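Posted in: Robots & Automation > Teaching by hand

Marker lost during hand-held demos?

We teach the task with two hand-held grippers, one in each hand. In some recordings the tracking of the other marker cube jumps. Should I record again?
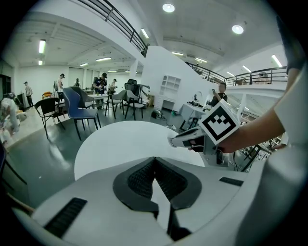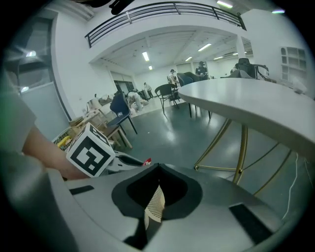

Marker cube on the other gripper, in both views.

Poul Kárason
Check your exposure first – bright ceiling lights can wash out the white part. I cut mine from 4000 to 3000 and kept the old demos.

Wernham
same problem here, move slower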